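Home Help Board > Walls and Floors > Wallpaper

How to wallpaper inside corners when the pattern has horizontal bands?
Status: open, 3 replies
Asked in December by a member from Skemard

Good evening to all. I am preparing to paper our small hall, and I have a problem which I could not solve by reading. The hall is a narrow one with three walls that people see when they come in from the stairs. The two inside corners at the back are not straight. I put a long level in them, and in the left one there is a gap at the bottom where I can push my small finger.

The paper we have chosen is Indus, gray on light gray. It has a big flower ornament which repeats in rows. My wife loves it and I also like it, so please do not answer that I should take a plain one. I have already paid for the rolls and the shop Śliwiński does not take back opened packages.
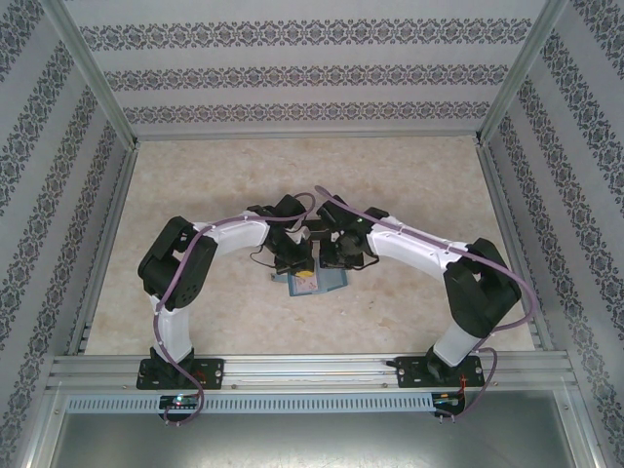

My main question is about the corners. I understand that with small flowers nobody will notice a little mistake, but with rows it is different, as the eye follows the row from one wall to the next. The damask in the picture also goes in dark gray bands over three walls, and there are silver aluminum posts standing where the walls meet, and thin trim along the bottom edges. I think this is quite a clean way, and I am asking myself if I should do the same in the hall or if it will look like an office. Has anyone done it in a normal home?

My second question is about the paste. I have a package of Hemedik powder of 300 grams. The instruction inside is missing, and the text on the box is only in a language I do not read. How much water do I need?

Thank you in advance for your patience with my English.

Reply marked as helpful by the person who asked

I have papered nine rooms, four of them my own, so I am not a professional but I have made most of the mistakes already. I write it in the order in which I would work.

1. Look at the corners first. A gap where a small finger goes in is too big for paper alone. Fill it with ordinary wall filler, let it stay until the next day, sand it lightly and check again with the level. You do not need a perfect corner, only one without a hole behind the paper.

2. Draw one horizontal line around all three walls. Do it with a level or a laser, never by measuring up from the floor. Floors in old houses go down to one side and your bands will go down together with them. Use a soft pencil. I once used a blue pen and it came through a light paper after two weeks.

3. Decide where the eye goes. When you enter, you look at the back wall, so start there. Put the first strip in the middle and work to both corners. If something does not fit, it should be on the side walls near the door.

4. Never bend a full strip around the corner. Cut it so that it goes one centimeter over to the next wall. Then start the next wall with the piece that is left, hanging it by a new vertical line and covering that one centimeter. You lose a little bit of the ornament in the corner, but the bands stay at the same height, and this is what people see.

5. Keep a piece from every roll. Write the batch number on the back with pencil, together with the name of the room and the paste that was used. Mine are cut to the size of a bank card and they live in a card holder with clear plastic sleeves, so I can take them to the shop in my pocket and compare. When my son damaged the kitchen wall I found the correct number in one minute.

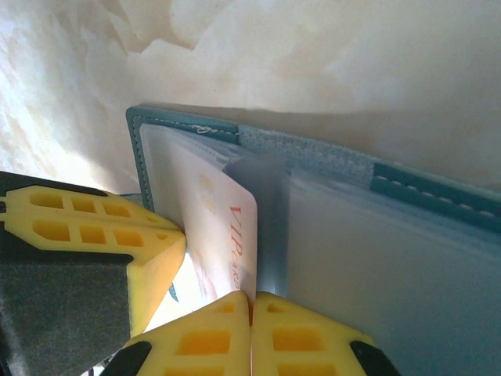
6. Buy one roll more than the calculation says. With a big repeat you throw away a lot at the top and the bottom. If the package is closed, the shop will often accept it back, but ask before you buy.

7. Take your time with the side walls. Close the windows and turn off the heating for the day. If the paper dries too quickly, the joints open, and afterwards you can only look at them and be sorry.

About metal in the corners: yes, it is possible at home. I did it in one room, with an inside profile glued after the paper was completely dry. It hides a bad cut very well. It is cold to look at in a bedroom, but in a hall I find it acceptable. Paint it in the color of the paper if you do not like the silver.

About the water: please do not believe a number from a stranger. For heavy paper one uses less water, for light paper more, and every powder is different. My own package said 4000 milliliters for light paper, but it was another brand and another size. Send a message to the maker or ask in the shop if they have one more leaflet.

Second reply

I agree with the above except number 4. One centimeter is too much if the paper is thick, I take half. Also, for a covering of paper on vinyl you need a special glue for overlaps, the normal paste will not hold it.

For the floor, lay a plastic sheet before you start. Paste on light stone tiles is easy to wipe in the first hour and after that you must scratch. I spent an evening on my knees for this reason. 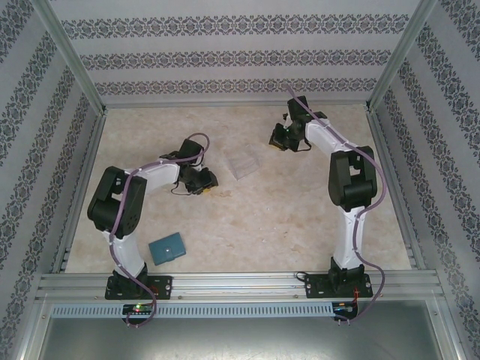
Tools and small costs

What I had to buy for a similar hall: a wide brush, a plastic smoother, a knife with break-off blades and one bucket with a cover. Change the blade after every second strip, even if you feel it is still good. A tired blade pulls the wet paper and makes small hairs on the edge. For the paste table I used an old door on two trestles, so it did not cost anything.

Third reply

Just do it in paint, much easier :)

Comment from the person who asked

Thank you, especially for the order of the steps. I filled the left corner today and will check it tomorrow with the level. Paint is not possible, as I have written, we have the rolls. Śliwiński have found a leaflet for Hemedik and will keep it for me at the counter. One more thing about number 2: if my ceiling is also not level, do I start with a full band at the top, or is it better to cut one in the middle of the ornament so that the slope is less visible?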